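Manipulation from Demonstrations
Notes for Unit 2: Handheld grippers, and what you get when you leave the robot at home

Read before the February lab. The Malier reader covers the older material on teleoperation, so I skip most of it here. If you missed the last unit, borrow notes from someone who writes legibly.

1. Where we left off

Last time we looked at teaching a robot arm by driving it. A person holds a leader device, the arm follows, and we record joint angles and video. The data is lovely, in the sense that it comes from the very machine that will later use it. It is also slow and expensive, and it all comes from the same room, because the arm is bolted to a bench and the bench is not going anywhere.

The handheld approach drops the arm. A person carries the gripper around and does the task. We record where the gripper was, how far it was open, and what the cameras saw. Later we train a policy on this and put a matching gripper on a real arm. Between "later" and "real arm" lies most of this unit.

2. What has to be recorded

Gripper pose over time, all six degrees of freedom. Finger opening. Video. One clock for everything, or a good estimate of the offset between clocks. Students always nod at the clock part and then lose a weekend to it.

With two grippers you also need the pose of one relative to the other. Each hand's track can look fine alone and still disagree with its neighbor by enough to make a two-handed policy clap at thin air.

3. Getting the pose

Option A is to estimate it from a camera that moves with the gripper, matching features in the room. This works nicely until the gripper faces a blank wall or the inside of a cabinet.

Option B is to put printed fiducial markers on the gripper and watch them from somewhere else. A flat marker is good only while it faces the camera, and wrists turn. Hence the cube: put a marker on several faces and there is a decent chance that a useful one is visible. You need the transform from each face to the gripper tip, measured once and carefully. An error in that transform goes into every demonstration you will ever collect, with perfect consistency.

Markers seen nearly edge-on give poor angles. Small markers far away give poor depth. Sleeves, thumbs and table edges hide them completely.

4. The Kudcombe drawer result

The reading for this unit compares policies trained on handheld demonstrations of one task, opening a drawer. The full set has 1189 demonstrations. The part I want you to notice is the ablation in which the authors kept the total fixed and changed only how many rooms it came from. Many rooms with a few demonstrations each beat two rooms with a great many, by a wide margin, when tested in a room the policy had never met.

The policies from two rooms did very well in those two rooms. I mention this because every year someone submits a project report in which the test room is the training room with the blinds closed.

Also look at the failure table. The biggest group is labeled "contact, other." Read that as you would read "miscellaneous" on a phone bill.

5. What does not transfer

A person's arm can reach poses that a robot arm cannot, so check reachability before training and discard what fails. A person also feels the drawer stick and pushes harder, and none of that is in the video. The Giannakopoulos correction, covered in the appendix to the reader, filters out motions faster than the target arm can follow. It helps with speed and does nothing for force.

6. For the lab

Work in pairs. Calibrate both cubes before you collect anything, and again at the end. Save the raw video. Use the Dimurmont log format, which is ugly and which the scripts expect.

Written question, one page: choose a household task and say which part of it would be lost in a handheld recording. "All of it" has been tried.

7. Clutter, and why we leave it in

Background variety is the cheapest thing a handheld rig collects, and the thing people most want to tidy away. A policy that has only seen clean floors learns that a clean floor is part of the task. The target can be as plain as a cream-colored drawer box on a round white table, with a gripper in each hand and the drawer already open. Now consider what else goes into the pixels: white cables tangled across the floor, gold wire chairs with floral cushions, a checkered blanket, and a small plate with something very like a strawberry on it. Nothing in the loss function says that the strawberry is irrelevant. The policy has to work that out from other recordings in which the drawer is there and the fruit is not, so when you plan your collection, move the furniture between sessions and leave the mess alone.

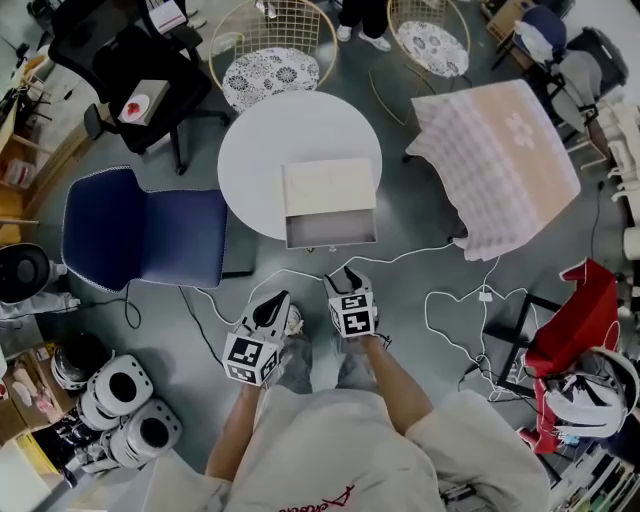
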